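Pillov two-finger gripper, three months in simulation

We bought the simulation pack for the Pillov gripper in August, mainly to see if it could handle tube racks and well plates before we spent money on the hardware. I had been using the Kurian gripper model until then, so most of what follows is a comparison of the two.

Setting it up took an afternoon. The Pillov model loads straight into Helus, our controller software, and the joint limits were already filled in. With the Kurian I had to type those in by hand. The manual is short and the section on finger offsets is wrong in one place: it gives the offset from the wrist, but the software wants it from the mounting plate. I lost most of a day to that.

For the test I used a simple bench job. The arm comes in over a white rack, lowers, closes, lifts, and goes back for the next run. A black well plate sits nearby as something to avoid. I ran it 500 times with each gripper, with the rack turned a little differently each time. 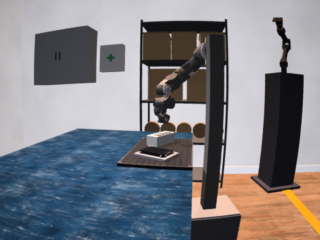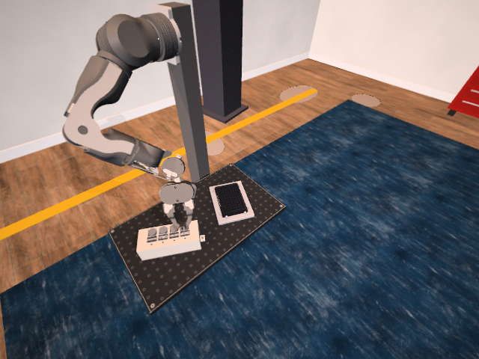 The gripper is over the white rack in both views, with the black well plate close by.

Olaia Pacheco wrote to say that her results with the Pillov were less good than mine, and that she put it down to the default closing speed. She had brought it down to 24 mm a second and the racks stopped tipping. She also wanted to know if I had tried it with a wrist camera, as the Parkix one blocks part of the finger travel on hers.

I haven't tried the camera yet. On speed she is right, and I have now changed mine as well. At the default setting the Pillov dropped or tipped the rack 88 times. At her speed it did so 3 times over the same number of runs, and the Kurian model sat between the two.

The fingers are slim enough to work beside a plate without touching it - that was my main worry. I would still like a softer fingertip option, and the contact settings are buried too deep in the menus. We have ordered one real gripper, without the extended support.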